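Drivach dusting and table cloth, ochre brown

Article in stock. Sold by Erneo, shipped from our store in Jutthorpe.

Price: 199 for the shop bundle, single cloths on request
Color: ochre brown, can look more orange or more tan, depending on the light
Shape: square
Use: dusting, drying of dishes, covering of bread, lining of a drawer
Washing: machine, with similar colors

The Drivach is our plain everyday cloth. We have sold it in the same weave for a long time and we did not change it much, only the hem is now sewn with a stronger thread. It has no print and no pattern. Customers who ask us for a cloth with stripes should look at the Ladefoged, which has the same size but is a little thicker and needs longer to dry.

Please wash the cloth one time before the first use. It comes from the sewing with a finish on it and takes up water badly until this is washed out. After the first wash it becomes softer and also slightly smaller. We cut it larger for this reason, so the size in your cupboard will be the correct one. Fabric softener is not recommended.

The color is made in batches. If you need many cloths that match exactly, for example for a restaurant, please order them together and write this in the comment field. We then take all of them from one batch. For orders over 1000 pieces the delivery is in February. 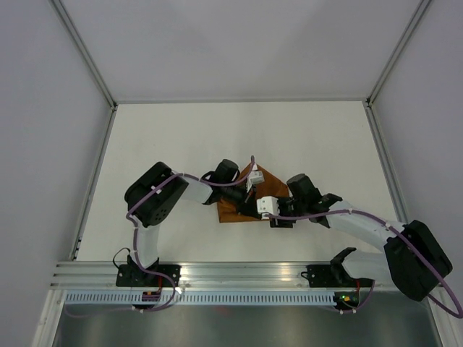
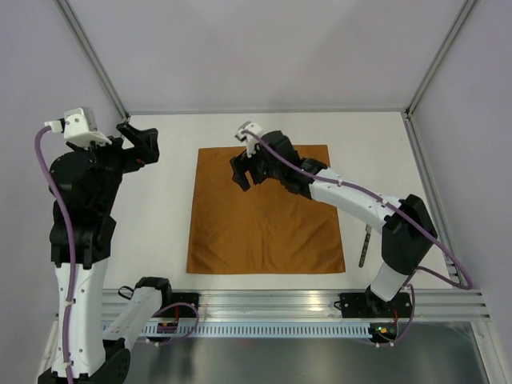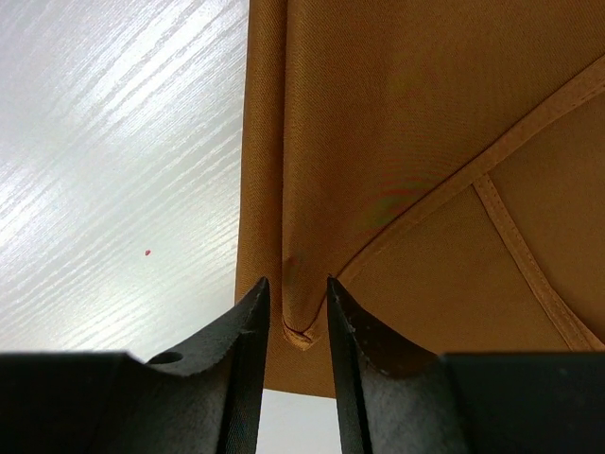 Folding is the point on which we receive the most letters, so I write a few words about it. The cloth has no right side and no wrong side, and you can start from any corner. For the drawer we fold it in half two times and then press it with the flat hand. If you lay it out on a white table, as in the second picture, you will notice soft creases in the half that is nearer to you. These are normal in this fabric and you do not need to iron them away before folding. The triangle in the first picture is a rough one, and for a bread basket it is quite enough: the point goes to the back and the long side to the front. When you want a sharper edge, fold the cloth while it is still a bit damp and let it dry under a heavy book.

The cloth can be returned when it is not washed and the paper band is still on it. Please put the order number in the parcel, otherwise it takes us much longer to find you.

For questions about quantities and batches please write to Kornél Hegyi at the Erneo order desk. He answers in English and in Hungarian, usually in 3 working days.

Page last changed 1/24/26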